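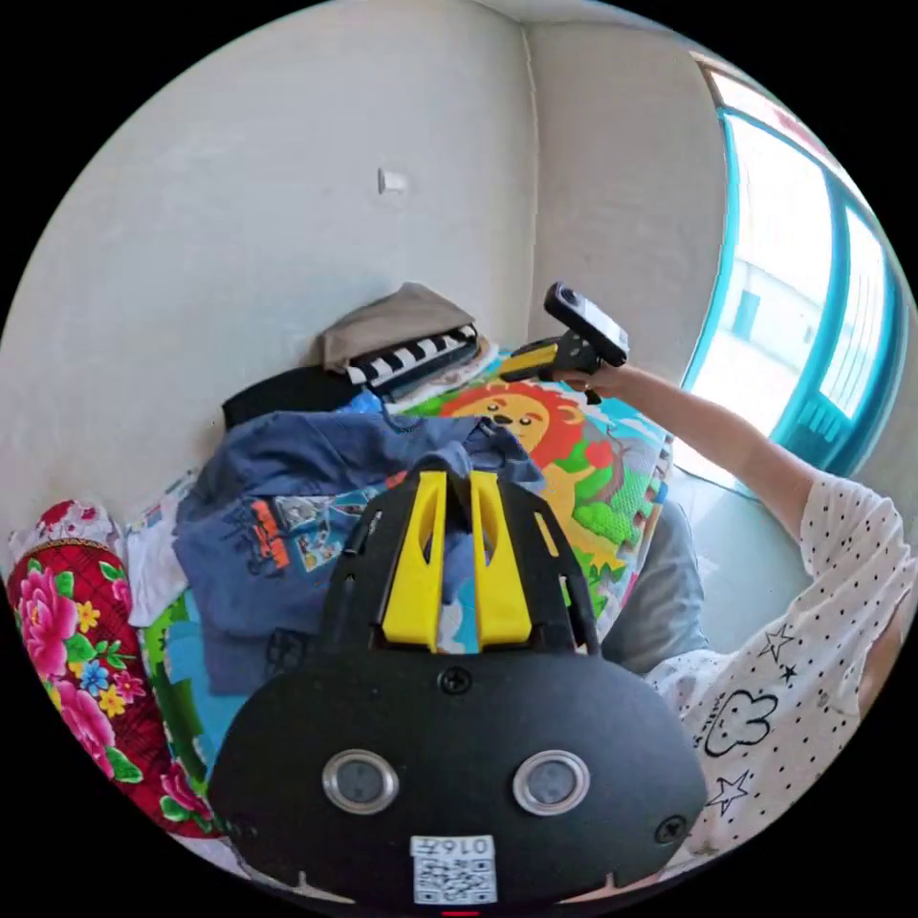 Fabric items and bedding piled in a corner.

4. Setting up your first load plan

This section covers sorting laundry and entering your loads in the Nastar laundry planner. You need the planner paired with your phone (see section 3) and the washer plugged in with the water turned on.

4.1 Sort the laundry

1. Bring everything to one place. A bed or a clean stretch of floor works well.
2. Pull out sheets, blankets and pillowcases first and set them aside. Bedding gets its own load.
3. Divide the clothes into whites, light colors and dark colors.
4. Put towels with bedding only if the care labels allow the same temperature.
5. Empty all pockets. Close zippers and hooks.

Note: A duvet cover left open will collect socks and other small items in the drum. Button it before washing.

4.2 Prepare printed clothing

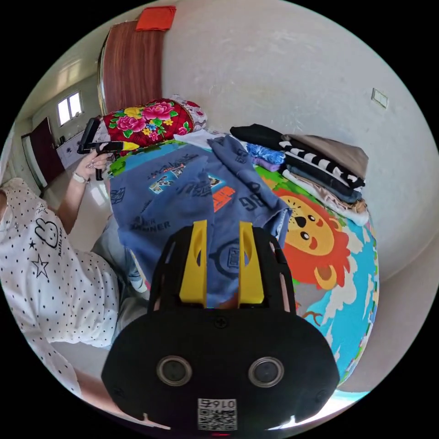

Blue sweatshirt with printed lettering and graphics, spread on a bed.

1. Lay the garment flat and read the care label inside the collar or side seam.
2. Check the print for cracks or lifting edges. If you find any, wash by hand.
3. Turn the garment inside out, sleeves included.
4. Select a cool wash, no higher than 40 °C, unless the label gives a lower limit.

Caution: Do not iron directly on a print. Heat can melt it and mark the iron's soleplate.

Caution: Wash new dark or bright garments separately the first time. The planner does not detect dye transfer.

4.3 Enter a load

1. Open the planner and tap Loads, then New.
2. Choose a fabric group. The default groups are Whites, Colors, Darks and Bedding. You can rename them under Settings.
3. Enter the temperature from the care label. If the labels in one load differ, use the lowest.
4. Choose a start time. For a delayed start, the washer door must be closed and the Remote light must be on.
5. Tap Save. The load shows a gray dot until the washer accepts it, then a green dot.

The planner keeps up to 67 saved loads. When the list is full, the oldest unused load is removed.

Note: If the dot stays gray for more than 4 minutes, close the app, switch the Remote light off and on, and save the load again. If it still does not change, see error E2 in section 9.

4.4 Share a plan with your household

1. Tap Household, then Add person.
2. Enter the name and phone number of the other user.
3. Select View only or Can edit.
4. Ask the other user to accept the invitation within 40 minutes. After that you will need to send a new one.

Only one user can edit a load at a time. The second user sees the word Locked next to it.

Caution: Never start a load remotely if children or pets have access to the washer. Check the drum before closing the door.

To delete a plan, see section 4.7. Deleted plans cannot be restored.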